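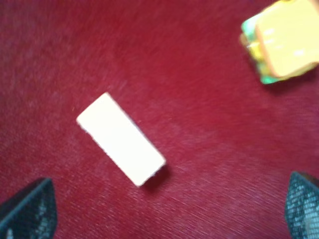
4. Preparing the table for the Famitz play shop

4.1 Before you begin

Choose a table with a flat top, at least 80 cm long. Please clean it and let it dry. A table with a rough edge can pull the threads of the cloth.

4.2 Laying the cloth

1. Unfold the red cloth and shake it outdoors one time.
2. Put the cloth on the table with the soft side up. Let it hang down the same length at the front and at the back.
3. Smooth the cloth with the flat hand, always in one direction. If you brush against the pile, the colour looks lighter in these places. It is not a fault.
4. Small folds in the middle may stay. If they disturb you, hang the cloth in a steamy bathroom overnight.

Caution: Do not iron the cloth on the soft side. The pile will become shiny and it does not recover. Wash at no more than 40 degrees, separately from light clothes.

4.3 Placing the goods

1. Put the tall goods at the back, so that a sitting child can see all the others. A jar with a screw cap belongs here.
2. Lay the fruits at the front, with a hand's width between them.
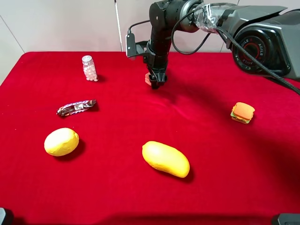
3. Put the flat and long goods, for example a chocolate bar, where the cloth has no fold. On a fold they slide.
4. Keep the layers of the toy sandwich together. Children like to take it apart – this is allowed, but please count the layers when you pack.
5. Lay the small white block last. In the game it can be soap, cheese or butter, as the children decide.

Caution: Small round things can be swallowed. Keep jars closed when children under 3 years are in the room, and check the cap by hand every time.

Note: Real sweets may be used together with the toy food. Tell the children before the game which ones can be eaten.

4.4 After the game

Close the jar, then collect the fruits. Shake the cloth again and roll it, do not fold it. If a part is lost, write to Carol Furnival at Damel and give the set number 895.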